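Bedo publishes practice notes for household robot work

April 2024

The Bedo group has released the second version of its practice notes for teams that let two-armed robots work with clothing inside real homes. The document has 128 short clauses and replaces a draft which was opened for comment last July. It is free to read, and the group asks that any team which follows it should say so in its own reports, together with the clauses it decided to leave out.

Most of the clauses concern ordinary matters. A bedroom is not a laboratory, and the notes take it as a starting point that the furniture stays where the household keeps it. The operator must walk through the room before the arms are powered, must know where the stop button is, and must write down which surfaces the arms are permitted to touch. Garments on hangers have their own chapter, as they were the reason for the largest number of comments on the draft.

The chapter asks that a gripper takes a hung garment by a seam or by a doubled edge where possible, and that pulling stops when the cloth between the fingers and the hanger becomes tight. The hanger itself should not be used as a handle unless this was planned and written in the task sheet.
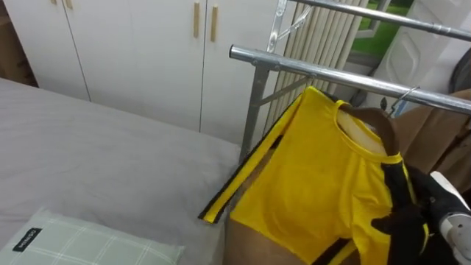

Jhair Giraldo thinks the tension clause is still too soft. He wrote to the group that "tight" means one thing for a cotton shirt and a different thing for a knitted one, and that a team with no force sensor at the wrist is left to judge by eye. He would prefer a fixed limit for each class of fabric, even a conservative one, and he would like the limit to be tested again whenever the finger pads are changed. The group has answered that limits are planned for the next version, but that it does not yet have enough measurements to defend them.

Other changes are smaller. The old draft allowed one person to operate the robot and keep the log at the same time; now these are two roles, although in a small team they may be exchanged between sessions. The maximum time without a break for the operator is set at 2 hours. Finger pads are to be inspected after every 2000 grasps, or sooner if a garment shows marks, and cables on the outside of the arms are to be checked for free movement before each session.

There is also a new section on tasks where both arms hold the same piece of clothing. The two grippers should close one after the other, and the second arm should not start to lift before the first grip has been confirmed. If one side slips, both arms stop – the other arm must not try to finish the movement alone.

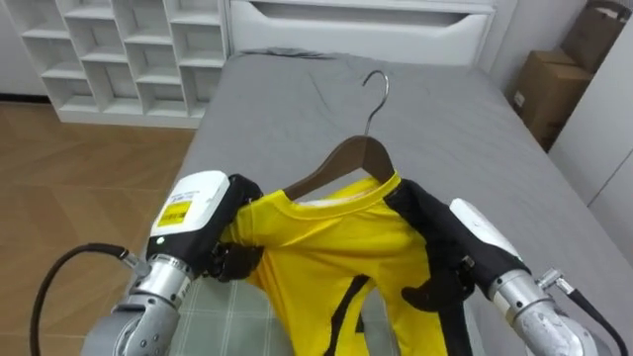 Releasing is treated with the same care. The garment should be supported by the hanger or by a flat surface before either gripper opens, and the arms should withdraw along the path by which they came, at reduced speed. Teams are asked to record failed attempts in the same log as the good ones, and to keep this log for 5 years.

Trakska and Sultari, which both sent comments on the draft, say they will use the notes in their home trials from July. Sultari has asked for an exception to the two-role rule in very small flats, where a second person would have to stand within reach of the arms. The group has not yet decided on this. Comments on the new version can be sent through the Bedo website, and a French translation is being prepared.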